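4. Preparing the computer for Ivard

Ivard is the stock and invoicing program that replaces Gomum in small shops. Read this section before you run the installer. If you are moving to a new computer, finish the hardware work first, then come back to step 1.

4.1 Before you start

1. Close Gomum on every computer that uses the shared stock list.
2. Make a full backup of the Gomum data folder. Copy it to a drive that will not be connected during the installation.
3. Write down the license number from your welcome letter. You will be asked for it twice.
4. Check that the main computer has at least 100 GB of free disk space.

Caution: Do not start the import while another user is signed in. Items saved during the import are lost. 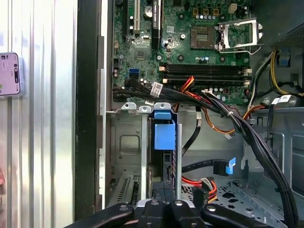

Ivard ties its license to the computer on which it is first activated. Changing a keyboard, a printer or a monitor has no effect. Changing the motherboard or the processor does, and the program will open in read-only mode until you activate it again. If the case is open and the processor socket is still empty, with its release lever and bracket not yet closed, wait until the computer is assembled and starts normally before you enter the license number. Each license allows two activations. Further ones must be requested in writing.

4.2 Importing the stock list

1. Start Ivard and sign in as the owner.
2. Open Tools, then Import, and choose Gomum Stock File.
3. Select the file from your backup – not the one in the live folder.
4. Set the batch size. The default is 900 items. Use a smaller number on older computers.
5. Press Check. Ivard lists duplicate codes and items with no price.
6. Correct these in the list, then press Import.

Note: The sample file supplied with the program holds 2,423 items and can be used for practice. Delete it before you import your own.

If the import stops with message 483, the file is open in another program. Close it and repeat from step 3. Nothing is written until the last batch has been checked, so you do not need to clear the list first.

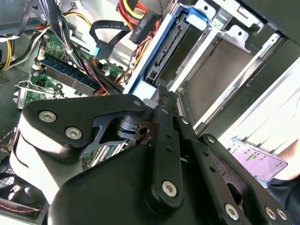 Figure 4-2. Inside an open desktop computer case.

4.3 Opening balances

Enter supplier balances before customer balances. Credit notes go in as negative amounts – the minus sign comes first.

Related topics
Adding users and passwords
Printing shelf labels
Moving Ivard to another computer
Year-end closing
Release notes, Jun 26, 2023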